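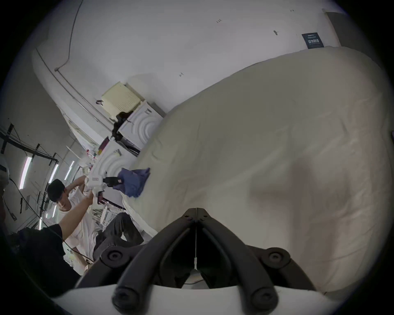
Why fold on the bed at all when there's a table, one reader of the last version asked. Height, mostly. And a sheet grips cotton better than a bare table top, so the shirt stays where you put it. If your table has a cloth on it, fine, use that.

## Section 4: Setting up the bed and folding T-shirts

Applies to the Leblanc folding guide, all sizes. Part numbers at the end. Read 4.1 before you dump the basket out, not after.

### 4.1 Get the surface ready

1. Clear the bed. Pillows off, blanket off.
2. Pull the fitted sheet down at the corners. Small wrinkles OK. Ridges near the headboard, smooth those toward the foot.
3. Run a flat hand down the middle. Long crease there? Leave it, handy as a center line.
4. Pick your folding spot. Near edge of the mattress, within arm's reach.
5. Put unfolded stuff to one side of you, folded stuff to the other. Don't mix.

**Note:** plain sheet, plain color. Busy patterns make it hard to see where a dark shirt ends.

**Caution:** no damp laundry on the mattress. Check the seams and the collar, they dry last.

### 4.2 Sort before folding

1. One item at a time out of the pile. Don't fold straight from a tangle.
2. Turn right side out. Sleeves too.
3. Shirts with shirts, dark with dark if you care about that.
4. Anything with a stain goes back to the wash. Don't fold it "for now".
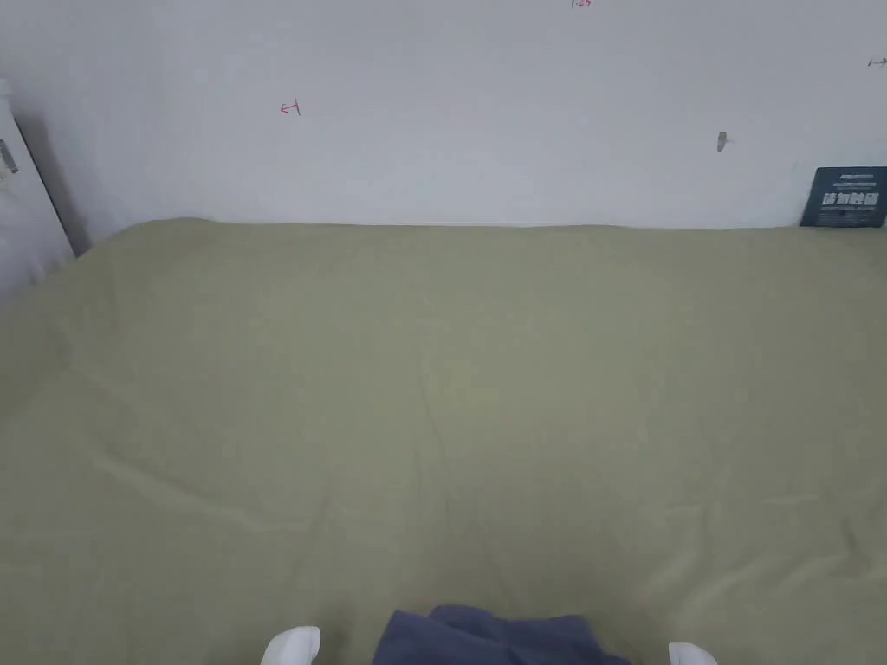

How long can a crumpled shirt sit before the creases set? An hour or so is usually fine for cotton if it went down dry and cool, but straight from a hot dryer you want it flat within minutes.

### 4.3 Open the shirt out

1. Find both shoulders. Dig for them, they hide.
2. One shoulder seam in each grip. Hold at the seam, the collar streches.
3. Lift clear of the sheet. Let the body hang.
4. Move your grips apart till the top edge is nearly straight. Slight dip is OK.
5. Shake once, downward. Twice if a sleeve is still bunched.
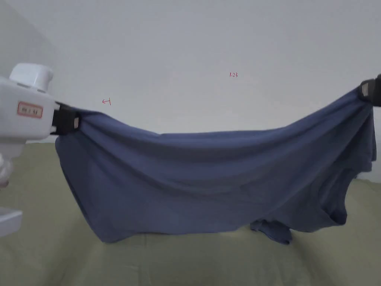 What if one sleeve stays curled up inside the armhole? Lay the shirt down anyway, reach in from the cuff and pull the sleeve out flat before you make the first fold.

6. Lower it hem first, then shoulders. Face down.
7. Smooth from the middle out.

**Caution:** don't pull hard on thin or old cotton. Stop when it's taut.

### 4.4 Fold

1. Left side in to the center line, sleeve folded back on itself.
2. Right side same.
3. Hem up to the collar. Then in half again if the drawer is shallow.
4. Flip over. Press with your palm, don't iron it with your elbow.
5. Onto the stack, collars all the same way.

Keep stacks low. Tall ones lean and then your doing it all over.

### 4.5 When you're done

Take everything off the bed, guide included. Check down the gap by the wall, socks go there.

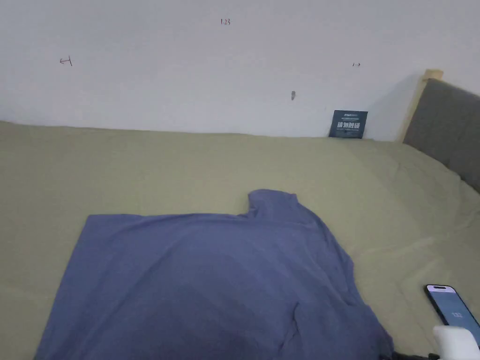 Then pull the sheet tight again, headboard end first, and tuck it. If anything is standing against the wall at the back, work around it and don't drag the sheet out from under. Pencil or ink marks on paint: leave them alone till you know what they're for.

### 4.6 Parts and spares

- Guide board, adult: Gundon 3147
- Guide board, child: Gundon 1347
- Drawer divider, fits Dalela drawers only: Bidatex 89

Boards ship flat. Give them a night under something heavy if they arrive bowed. Section 5 covers pants and towells.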